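### 4.2 Changes in the sorting task

The Skarnik laundry cleans and returns reusable cloths for offices, clinics and two hotel chains in the Lelden area. Before the robots came in, sorting was done at one long counter next to the washers. Workers emptied a bag, pulled the cloths apart by color and threw them into bins behind them. The job was paid at the lowest grade in the plant and was used as a starting post for new hires. Most of the people we interviewed had done it at some point, and several of the older workers still did it on days when their shoulders or knees made the folding line difficult.

Management described the sorting counter to us as "unskilled." The workers did not use that word. In interviews they talked about what they could tell from a cloth while it passed through their hands: that the loops had gone flat and it would not last another month, that it had been used with the wrong cleaner, that a client was mixing floor cloths with surface cloths again. This knowledge was passed on by mouth. A sorter who noticed a problem told the shift lead, and the shift lead called the client. None of it was written in the job description, and it did not appear in the process map that the supplier, Tallex, drew up before installation.

Under the new arrangement, the cloths are spread on tables and picked up one at a time by a gripper. Each station is looked after by an attendant, who lays out the cloths, watches the picks, and steps in when the arm stops. The attendants are the former sorters. No one was laid off during our study period, although two posts were left open when people retired.

### 4.3 From sorting to attending

The first change the attendants described was one of pace. At the counter, a worker set her own rhythm within the shift quota of 800 pieces. She could go fast for an hour and then slow down, or trade places with someone at the folding line. At the robot station the rhythm belongs to the arm. The attendant cannot go faster than it does and has little reason to go slower. One attendant told us that her back was better and that the shift felt longer, and she gave both facts equal weight.

The second change had to do with attention. Counter work left the eyes and hands busy and the mind fairly free. People talked while they sorted, and the counter was the place where news about schedules, sick children and open posts went around. Attending a station needs little from the hands, but the attendant has to keep looking. A stop that is missed for a few minutes shows up on the supervisor's screen as lost time, under the attendant's name. Conversation dropped off in the first weeks and came back only partly, mostly during table changes.

The third change was in what counted as a mistake. A wrongly sorted cloth had never been a serious matter, because the folders caught it downstream. A stop is treated differently. It is logged with a time and a cause code, and the code has to be picked from a list of 22. In our field notes we recorded 148 stops over the observation period in May. Attendants and supervisors disagreed about the cause of many of them. The most common disagreement was over a double pick, where the gripper lifts two cloths together. Supervisors tended to code this as "layout," meaning that the attendant had put the cloths too close together. Attendants said that terry cloth clings to itself and that spacing alone did not prevent it.

This dispute matters for more than the log. The layout codes feed into a monthly score for each station, and the score was discussed in pay reviews from the second month on. Attendants responded by spreading the cloths more widely, which lowered the number of double picks but meant more table changes per shift. Production fell slightly. The supervisors then asked for fuller tables. By the end of our visits the two sides had settled on an amount that neither had written down – enough cloths to keep the arm busy, few enough to keep the codes away.

### 4.4 What the hand knew and what the gripper holds

Much writing on automation assumes that the task stays the same and only the one doing it changes. At Skarnik the task itself became smaller. The gripper takes hold of a cloth and lifts it, and the system assigns it to a bin by color. Figure 3 shows a yellow terry cloth pinched between the two fingers of the gripper, with other yellow and blue cloths on the table behind it.
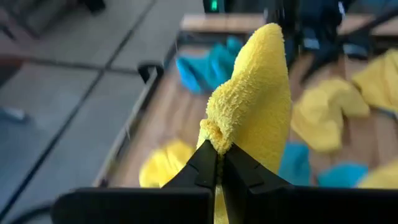

*Figure 3. Picking at a sorting station. A single cloth is held between the gripper fingers.*

Povilas Mets, the shift lead on the evening shift, was the first to raise the problem of worn cloths with us. Under the old arrangement a sorter would drop a worn piece into a separate box under the counter. The station has no such box, and the system has no category for wear. Worn cloths now go through the wash and the folding line and reach the client, who may or may not complain. Complaints did rise during the study. The plant put this down to a poor batch of cloths, which may be partly true, and we have no figures that would settle the question.

The attendants found their own way around it. When laying out the cloths they checked each one by touch and kept the bad ones back, piling them on a stool beside the station. This took time that the work plan did not include. It also meant that a large part of the old sorting job was still being done by hand, by the same people, before the robot began. Ieva Sakalauskas, who had worked at the counter for nine years, put it this way: "I still sort. It's only that now I do it first, and then it gets sorted again."

When we reported this practice to the plant manager, with the attendants' permission, the reaction was mixed. He was pleased that quality was being looked after and concerned that the time study had been wrong. A trial was started in which checking for wear was added to the attendant's duties and given a time allowance. The attendants we spoke to wanted more than the allowance. They asked that the check be named in the job description and that the post be moved up one pay grade, on the grounds that the plant now admitted it depended on their judgment. The request was still open when we left.

### 4.5 Training and new hires

The sorting counter had also worked as a school. A new hire stood beside someone with experience and learned the fabrics, the clients and the usual faults within a few weeks. At the robot station a new hire is given a half-day course by Tallex on safe operation, stop recovery and cause codes. The course is well run, and those who took it spoke well of it. It does not cover the cloths.

Two people were hired during the study and trained only in this way. Both ran their stations with few stops, and one had the best monthly score in the plant. Neither kept worn cloths back, and when we asked, neither knew that others did. Their experienced coworkers were aware of this and did not blame them for it. Several said they would be glad to teach the newer staff, but that there was no longer a time or place to do so, as each station is staffed by one person and breaks are staggered to keep the arms running.

We return to this point in Section 5, where we compare Skarnik with the packing hall at Ha. There, a similar system was installed with paired attendants, and the passing on of knowledge between workers followed a different course.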